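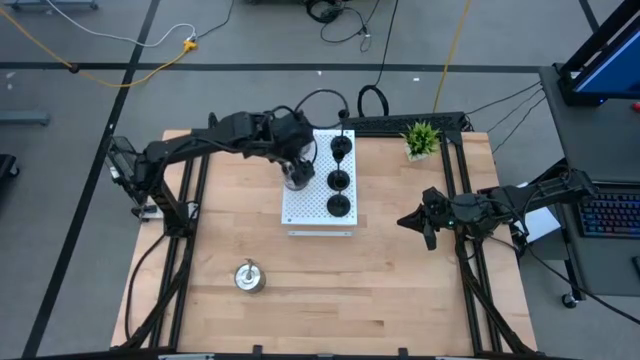
How to Plan a Golden Hour Family Session (Without the Meltdowns!)

I get asked about this every single fall, so I'm finally writing down what I do. Golden hour is my favorite light in the world, but it goes fast, and little kids don't care one bit about your light!

Step 1: Work backward from sunset

Look up sunset for your location, then start 46 minutes before it. If there's a tree line or a hill to the west, start even earlier. I learned this one at Nitthorpe, where the sun drops behind the ridge way before the app says it should (I got exactly one family portrait in good light that night... oops).

Step 2: Scout at the same time of day

Go on a Sunday evening if you can and just walk. I take phone snaps facing every direction and mark where the sun hits the grass. Pick two spots close together so you aren't hauling a toddler across a field.
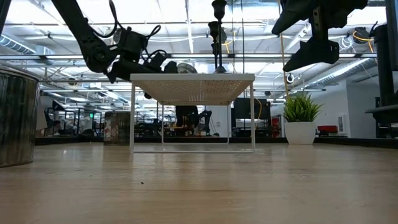

I also write down where the parking is and text it to the family the night before, along with a pin. You would not believe how many minutes get lost in the wrong lot!

Step 3: Shoot the big group first

Everybody is clean, everybody is fed, go go go. I put parents in the middle, kids close in, and the sun behind them. My starting point is f/4 for a group in two rows, then I raise the shutter speed as soon as anybody starts running.

Step 4: Give the kids a job

My friend Folasade Oyelaran taught me this. Ask the oldest to whisper a silly word in Dad's ear, or race Mom to the fence and back. The faces you get right after are so much better than "cheese."

Step 5: Save the last few minutes for the parents

Once the sun is nearly down, hand the kids a snack and pull Mom and Dad aside. Seven minutes is plenty. Have them walk slowly toward you, then stop and snuggle in. Bump your ISO as the light goes and keep shooting, the soft pink stuff after sunset is gorgeous on skin!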